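Mousavi releases Plultum 2, a teaching kit for small robot arms

Mernside, August — Mousavi, the Mernside maker of control equipment for light robot arms, has released the second version of Plultum, its kit for showing a robot a task by hand or by remote control.

Plultum 2 supports two ways of teaching. In the first, the operator holds the arm and moves it through the task while the motors carry its weight. In the second, the operator sits apart from the arm and drives it with a hand controller, watching through a fixed camera. Both methods write the same kind of record — joint positions, grip force and camera view on a single clock — so that examples from either can be mixed in one training set.

The main change is in how a recording is started and stopped. A foot switch now marks both points, leaving the operator's hands free. Poor attempts can be dropped at once with a second press. In trials at the company's workshop, operators recorded 81 usable examples of a pick-and-place task in one morning, against 34 with the earlier version.

The trial tasks use ordinary household goods on a plain white table. One layout sets a green apple at the left and a crisp tube, laid on its side with its yellow lid to the front, at the right.

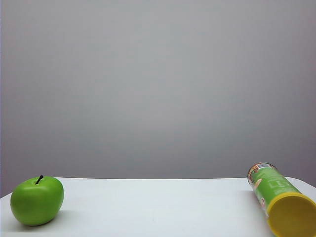 Operators are asked to change the starting layout after every 10 examples, so that the trained arm does not depend on one fixed position. The software keeps a still of each layout with the recordings made from it.

Plultum 2 works with nine arm models at release. The recorded files can be opened directly in Flarum, the company's training software, or exported as plain tables. Owners of the first version can fit the foot switch to their existing control box — no other new parts are needed.

Plultum 2 is available to order now from Mousavi. Technical data sheets are supplied on request.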